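Search reports
Enter keyword or author Go

Soft Packaging on the Sorting Table: What Happens to Bags and Wrappers in a Student Residence
Student project report, Household Materials course, Collet College
Submitted January 29, 2018

1. Introduction

When a bottle is empty, most people know where it should go. With a bag or a wrapper it is more difficult. It is light, it takes any shape, and often one cannot say from looking at it if it is plastic, paper, or both together. In my residence in Codley, almost every kitchen bin is filled on the top with such things, although they weigh very little.

This report is about the work I did in the autumn term on the packaging waste of one shared kitchen. The project had the name Clovum. I wanted to know how much of the packaging was soft, how well it could be sorted by hand at a table, and which pieces stayed without a clear place at the end.

2. Materials and place

The sorting was done on an ordinary table. The tools were simple: plastic trays to put the pieces in, a kitchen scale, paper labels, and a notebook. The trays have high sides. I first tried flat ones, but a crumpled wrapper opens slowly by itself and then it climbs over the edge.

The packaging was collected in October for 2 weeks. Residents were asked to put clean packaging in a separate box and to leave food waste in the normal bin. I did not ask them to fold or flatten anything. I wanted to receive the pieces in the condition in which people really throw them away.

3. Method

The box was emptied onto the table in small portions. Each piece went first to one of two groups, hard or soft. Hard pieces were weighed and put away, and they are not discussed much in this report.

Soft pieces were sorted again with three checks:

- The hand check. The piece is pressed into a ball and released. Paper mostly stays small. Plastic film mostly opens again.
- The edge check. One corner is torn a little. If a thin clear layer shows at the tear, the piece is noted as mixed.
- The mark check. If there is a recycling mark, it is written down, also when it does not agree with the first two checks.

Pieces with loose threads, string, or tape on them were kept apart until the end of the day. I was not sure if I should remove these parts before weighing. Finally I left them on.

4. Results

The total weight of all packaging was 2,139 grams. Hard packaging was the larger part of it, with 1,748 grams. The soft packaging was the rest, so less than a fifth of the weight. On the table the impression was the opposite, and the soft pieces needed much more space than the hard ones.

The hand check was quick and gave a good first answer for clear film and for plain paper. It was weak for glossy material. A glossy brown sheet can be coated paper or it can be colored film, and after it was crumpled hard both kinds keep fine ridges and do not open very much. For these pieces the edge check was necessary.

The mark check helped less than I expected. Many soft pieces had no mark. On others the mark was lost in the creases, and I had to flatten the piece with the palm to find it. This took more time than the other two checks together.

Tangled threads were a small problem of their own. They catch on the next piece, and then two pieces go into the tray as one. I found this mistake on the second day and after it I shook every bundle before weighing.

5. Discussion

I compared my notes with the sorting guide from Flodeo, the collection service of the residence. The guide has one line for "plastic bags" and one line for "paper bags", and nothing for a bag which is both. A careful resident will read it and still not know what to do. I think a short test which can be done with the fingers, like the edge check, would be useful on the sheet.

The study has clear limits. It was one kitchen and a short time. The residents knew about the box and perhaps they behaved better than usual. The scale was not made for very light things, so single wrappers could not be weighed alone, only together with others.

If I repeat the work, I would cut one small sample from every glossy piece and keep it in an envelope. Now I have only notes, and for some of them I cannot say anymore which piece I meant – "brown, shiny, big" is not enough.

6. Appendix: crumpled material

Glossy brown material, perhaps a bag or wrapper, in a loose bundle. Note the thin strands at the upper left and the fine ridges on the surface. Cream-colored plastic tray on the tabletop. 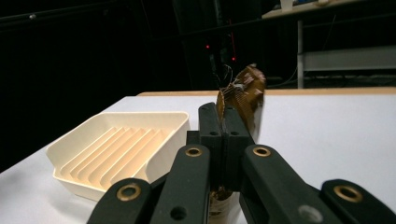
Related student reports

- Washing or not washing: yogurt cups before collection
- Labels that come off and labels that stay
- Cardboard storage in the Codley residences
- How to fold a bag so it stays folded
- Reading the marks: a small survey in the Collet dining hall

Contact the course office | © 2018 Collet College, Household Materials | Back to top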